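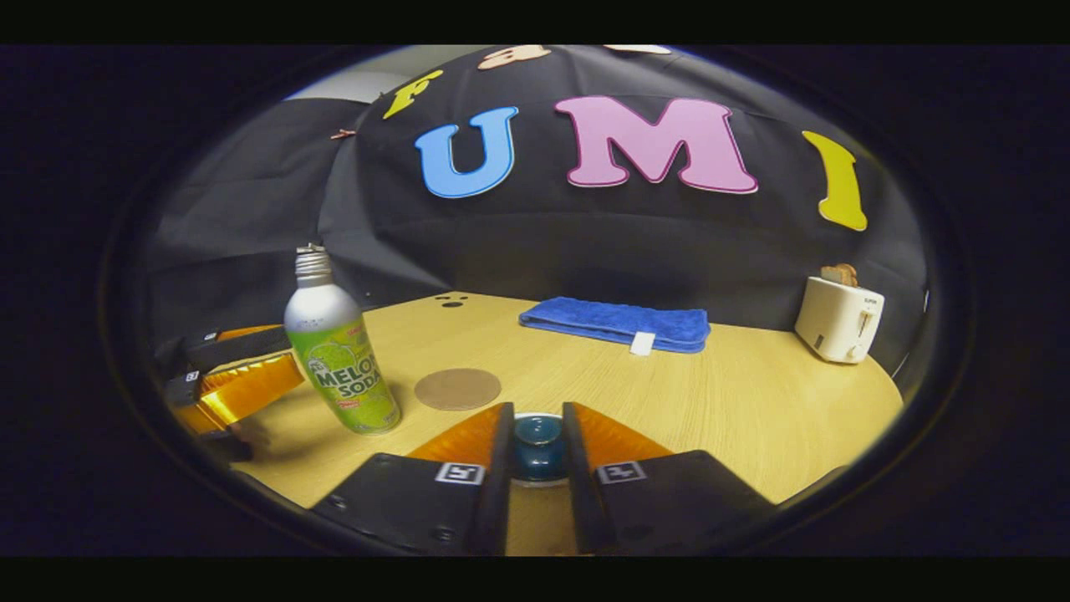 By Chih-ming Pan, Sillden
18 May 2026

Kirel hand-held gripper, two-hand kit

The Kirel is a hand-held parallel gripper with a wide-angle camera on the body. An operator wears or holds one in each hand and does ordinary tabletop work with it. The recorded motion is used to train arms fitted with the matching Kirel end tool, so the jaws, pads and camera position are the same on both. The two-hand kit is the version most labs order, and it is the one covered on this page. A single unit is listed separately.

What is in the kit

Two grippers, left and right, with camera, strap and trigger
Four finger pads fitted, four spare
Marker sheet, one spare set, pre-cut
Sync cable and dual charging cradle
Calibration board, folding
Carry case with foam insert

Jaws and pads

Each jaw is a flat black plastic body, angled inward, with the screw holes left open on the face. The pads are soft, orange and ribbed horizontally. They are held at the jaw tip by two screws and can be changed with the 2 mm driver in the case. Allow five minutes per hand the first time.

The ribbing is finer than on the first pads we sold. It holds fabric better and is slightly worse on wet glass. Customers who mostly handle glassware can order the smooth pad at the same price. Do not mix smooth and ribbed pads on one gripper – the jaw force is split evenly between them and the object will creep toward the smooth side.

Pads wear. In our own bench tests at Statville the ribbed pad went 400 hours of mixed household tasks before the ridges were low enough to matter. Heat shortens this. The pads are not rated for contact with heating elements, and anyone working next to a toaster should keep the tips off the slots.

Markers

Every jaw carries a square black-and-white fiducial marker on the front. The software reads jaw opening from the two markers on one gripper, and uses any marker it can see on the other gripper as a check on the distance between hands. The check is optional. It drops out whenever the second hand leaves the view and comes back without operator action.

Wipe the markers with a dry cloth. Alcohol lifts the ink within a few weeks. If a corner is scratched through, replace the marker; a damaged one will still be read most of the time, and the resulting jaw width will be wrong by a small amount that is hard to find later.

Camera

The lens gives a circular image with strong curvature toward the rim. Table edges bend. This is expected and is removed in processing if your pipeline needs straight lines; most users train on the round image as recorded. Both jaws stay in view at the bottom center at all times. An object held close in the jaws will be partly hidden by the pads, and a second camera does not fit on the current body.

Mass with battery is 671 g per hand. The strap takes most of this off the fingers. Operators with small hands should ask for the short strap, no charge.

Setting up a table

The kit does not need a special room. It does need a background with some detail, or position tracking will drift during slow moves. A plain black cloth alone is a poor choice. The setup shown has one, with large foam letters in bright colors pinned to it, and tracking on that table is steady with the grippers at normal working height. Posters or a bookshelf do the same job. Avoid mirrors and moving curtains.

For a first session we suggest a small set of unlike objects: something slim and upright, something flat, something soft and something heavy enough to stay put. The table in the picture has an aluminum bottle of melon soda, a cork coaster, a folded blue microfiber towel and a white two-slot toaster. The coaster is the hard one. A flat disc lying on a table gives the pads very little edge, and new operators tend to press down and push it away. Tilt the gripper and take it from one side.

Shiny metal is fine for the grip but can throw highlights into the lens. Move the lamp before you move the bottle.

Software

Recording runs on the Lui logger, supplied with the kit under a site license. It writes video, jaw width and pose for both hands on one clock. Sessions can be cut into takes with a double pull of the trigger. Export is to common formats, listed in the manual. There is no cloud service and no account.

Known limits

Jaw opening stops short of a large mug held across the body; grip it by the rim or handle.
Battery life falls in cold rooms.
The logger does not yet rename takes in bulk. This is planned for September.
Two kits in one room need separate marker sets, part 368.

Ordering

The two-hand kit is part 272. Spare pads are sold in fours, ribbed or smooth. Kits ship from Statville, calibrated as a pair, and the serial numbers of the two grippers must be kept together. If one hand comes back for repair, send both. Repairs and recalibration are handled on the same bench, and the return form is packed under the foam in the case.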